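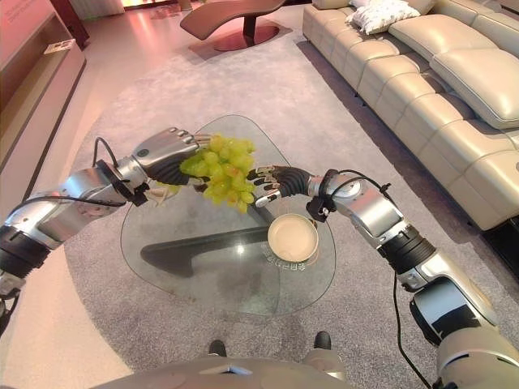
Grapes over a glass coffee table: a two-armed robot in a living room setting, with an empty bowl on the tabletop. Photo: Diduta

Diduta Puts Household Robot Purchase on Hold, Publishes the Questions It Wants Answered First

Serviced-apartment operator will pay for a limited paid trial instead of a fleet order, and says quoted labor savings leave out most of the work

Diduta, which runs 380 furnished apartments for stays of a month or longer, said today that it will not place a fleet order for household robots in the coming budget year. The company has set aside money for a trial of 2 machines and has told suppliers that any larger purchase will depend on what those machines do in occupied-style apartments, with Diduta's own staff keeping the log.

The decision follows a planning review that began in March. Diduta asked suppliers to explain what a two-armed robot could take over from its housekeeping and guest-setup teams, what the machine would cost to own, and who would be called when it stopped. Proposals from Codance and Lucero reached the final round. Neither was accepted as written.

"I have sat through a lot of demonstrations this year, and I liked most of them," said Josefina Palma, director of purchasing at Diduta. "A robot hand holding a bunch of grapes without a fuss is a nice thing to watch. I still can't put it in a budget. I need to know how many apartments it gets through before lunch, and I have not been given that number by anyone who will sign under it."

Setup work is the area Diduta looked at most closely. Before a guest arrives, a staff member puts out fruit and drinking water, straightens pillows, wipes glass tables and checks that nothing has been left behind. The jobs are small and the rooms are all different. Diduta furnishes its apartments with glass-topped tables, leather sofas, thick carpet and odd-shaped chairs, and it has no plans to replace any of them to suit a machine.

According to the review, supplier estimates of time saved were based on single tasks repeated in one room. They did not include moving the robot between floors, charging it, cleaning its hands before it touches food, or having a person nearby while it works. When Diduta added those items back in, the expected payback period in one proposal went from under two years to no payback at all within the life of the service contract.

"The estimate had a line for labor saved and no line for labor added," Palma said. "Somebody has to walk with it. That person is on our payroll."

What the trial covers

The trial will run for 9 weeks in a block of apartments taken out of normal booking. Each machine will be given the same list of 42 setup and tidying tasks that new employees receive in their first week, in the same wording. Suppliers may see the list beforehand. They may not change the furniture, the lighting or the floor coverings.

Diduta staff will record the start and finish time of every task, every occasion on which a person steps in, and any item dropped, marked or broken. Remote operation by the supplier is allowed but must be declared each time, and the operator's hours will be counted as labor in the final cost figures. A task done by a person with a headset in another building will be entered as a task done by a person.

Glass will get particular attention. The company wants to see objects set down on glass tabletops many times over, by more than one hand, and in poor evening light as well as in daylight. It also wants to see what happens when a bowl is not where the robot last saw it.

Zastell, an outside inspection firm, will check the logs and publish the failure counts alongside the completion counts. Suppliers will have a chance to comment on the results before release but will have no right to remove any of them.

Terms Diduta is asking for

For any purchase after the trial, Diduta has given suppliers the following minimum terms:

Full price in writing, including software fees, replacement hands, cables, batteries and shipping for repairs.

A named repair contact and a fixed response time, with credit for days out of service.

Spare parts available for the whole of the contract.

No fee increase for features that were shown working in a sales demonstration.

A clear statement of what the cameras record inside an apartment, where it is stored, and how Diduta can have it erased.

The right to return the machines if they miss the agreed task rate two months running.

One supplier has objected to the return clause and talks are continuing. Diduta said it would sooner start the trial late than drop the clause.

Effect on staff and current budget

No housekeeping or setup positions will be cut or left open on account of the trial. Money that had been penciled in for a first fleet order will go to new linen carts, a replacement for the aging booking tablets, and a second freight elevator repair that was put off last year. Palma said all three had clearer numbers behind them.

"If the robots do well I'll be glad to say so, and I'll ask for the money," she said. "I'd put the odds lower than the brochures do. We will print what we find either way."

Diduta expects to release the trial results together with its own cost worksheet, so that other operators can put in their own wages and room counts.

About Diduta

Diduta owns and manages furnished apartments for business travelers, relocating families and hospital visitors. It employs its own housekeeping, setup and maintenance staff.

Media contact: Josefina Palma, Purchasing Office, Diduta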